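My grandfather's letters from Mundton

Mar 12, 2022

When my aunt Marilou Aquino moved to a smaller apartment, she gave me a shoe box and said I should take it or she would throw it away. There were 203 letters in it, all from my grandfather to my grandmother, from the years when he worked at the harbor in Mundton and she stayed at home with the children. I have been reading them since the New Year, a few every evening after work.

I should say that I hardly knew him. He died when I was 14, and in my memory he is a quiet man who listened to the radio and did not like to be asked about the past. We knew that he had gone abroad for work, as many men in our town did. We knew that he came back. What was between these two points was never a subject at our table.

The letters are mostly about money. This surprised me at first, and I was a little disappointed. He writes how much he sent, by which bank, and on which day it should arrive. He asks if the roof is paid. In one letter from May he explains over two full pages why he could not send the usual sum, and he apologizes so many times that it is hard to read. He had lent 3,000 to a man from his dormitory, called only Mrema, and the man had not returned it. In the next letter Mrema has paid back a part. Then he is not mentioned again, and I still want to know what happened to the rest.
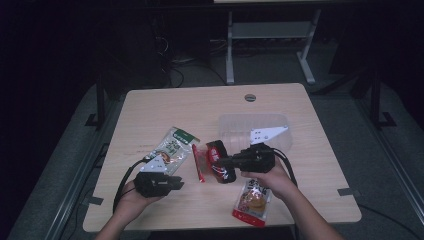 Elibariki Tanui, who read my first post about the box, wrote to me that I should not be disappointed by the money, that in his family the bank slips were the love letters and his mother kept every one of them in her Bible. I have thought about this many times. My grandmother also kept the slips. Some are still folded inside the envelopes, with her small check mark in pencil.

There are other things too, if one reads slowly. He describes the first snow, and how the men went outside in their slippers to look at it. He complains about the bread. He learned the language from a landlady, Britt-Marie Fagerlund, and he writes down new words for my grandmother with the pronunciation in our spelling, as if she would need them one day. I think that for some time the plan was that she would join him. The words stop in the third year – there is no letter which says why.

My mother does not want to read them. She was the youngest, and she says that for her he was a voice on the telephone at the post office and later a stranger who slept in the big bed. I asked if I could read to her only the parts where he asks about her. She said maybe, and then she talked about something else. Last week she called and wanted to know if he ever wrote about a blue coat. He did, in 2 letters. I read them to her on the phone, and she asked me to send her copies.

I have 60 letters left. The handwriting becomes worse toward the end, so it will take me a while.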